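3. Evaluation of the Zemari gripper package

The Wendmont simulation license was tested with the Zemari two-finger gripper model. We ran 217 grasp trials on cloth.

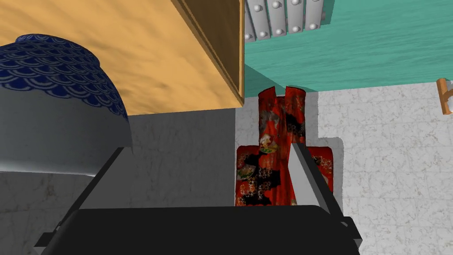 Cloth contact settings were left at the vendor defaults. The red kimono was used as the target garment, and its printed pattern helped when checking fold deformation by eye. Each trial was logged at 46 Hz.

Solver load rose with mesh density.
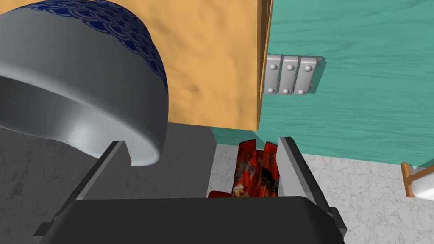

At 1,025 vertices the solver remained stable. Denser meshes were not tested.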